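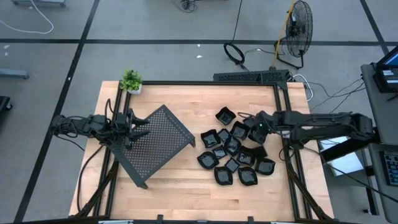 Right, can we please settle how people are looking after butcher-block worktops, because I've now had three different answers from three different people and my kitchen goes in soon. We've ordered the light stuff from Cilari, 3 metres of it, and the bloke in the showroom said oil it and forget it. My sister says varnish or regret it. My main worry is metal things standing on it. You can see that black tray with the holes in is up on little short legs at the corners, so there's a gap under it, and I'd like to know if that's enough to stop you getting marks or if I'm going to be fussing with mats for the rest of my life. We're a messy household - tea, beetroot, felt tips, the lot. Oil or varnish?
hertta_a
Posted Jul 9, 2022

Reply from plumbline22
Oil. Every time. Mine has been down ten years and it looks better now than when it was fitted. Thin coats, wipe off what hasn't soaked in, leave overnight, go again. The mistake people make is slapping it on thick and then wondering why it's sticky. Do the underside and the cut edges too before it's fitted, especially round the sink.

Reply from Mrs_Tiggs
Sorry plumbline but I couldn't disagree more! We oiled ours at the old house in Irbridge and it went black round the taps inside a year. I was on my knees with sandpaper every few months and I've got two small boys and a job. Varnished this time round and I haven't touched it. Wipe, done. Life is too short.

Reply from plumbline22
Black round the taps means water was getting into the end grain. That isn't the oil's fault, that's a dodgy seal. And when your varnish chips (it will, you'll drop a pan on it) the water gets in under the finish and you can't patch it, you've got to take the whole lot back to bare wood. With oil you sand the bad bit and carry on with your day.

Reply from Mrs_Tiggs
There was nothing dodgy about the seal, my dad did it and he fitted kitchens for 20 years. But fine.

Reply from asmaa_ragab
Can I be annoying and say both? I do hardwax oil on the main run and varnish on the bit round the sink. You can see the join if you look for it but I don't look for it. I used the Montoya one in matt and it's lovely, hardly changes the colour. The cheap stuff turned my test piece orange, so do test on an offcut first, Hertta!

On metal, it's damp you want to watch. A wet tin left overnight will give you a dark ring whatever you've put on top. Feet help loads as the air gets under. I'd still lift things off before bed. 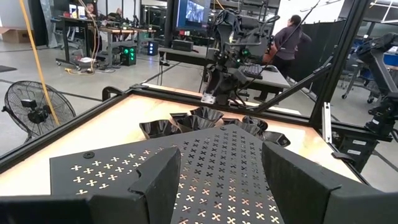 Black perforated plate, this one with little crosses, on a pale top

Reply from hertta_a
Thank you Asmaa, that's the most sensible thing anyone has said to me in weeks. How many coats did you do? And does it smell? I've got a toddler and we can't really move out while it dries.

Reply from asmaa_ragab
Three coats, and I did another one the following April when it started looking thirsty. It does pong a bit on the first day. Windows open and keep the little one at the other end of the house if you can. Oh, and spread the oily rags out flat outside to dry, don't scrunch them up in the bin, they can catch fire on their own. My neighbour lost a shed.

Reply from gary_from_deten
Been lurking on this one. I fit these for a living over in Deten and most of the ruined ones I see were ruined before any finish went on. People lean them up against a radiator for a week and then ring me up to say it's gone like a banana. Keep it flat, in the room it's going in, with battens under it, and leave room for it to move when you screw it down. After that I don't much mind what you put on it. I've got laminate at home.

Reply from Mrs_Tiggs
Gary!! Traitor.

Reply from plumbline22
Laminate. I'm going for a lie down.

Reply from hertta_a
Ha, ok. Mine is leaning up in the hall next to the radiator as I type this so I'm off to move it. Going with Asmaa's plan, I've asked for the offcuts and will do a test bit at the weekend. Does anyone know if I need to sand between coats or only after the first?

Reply from asmaa_ragab
Just after the first, very lightly, 240 grit. Then hoover up all the dust before you go again.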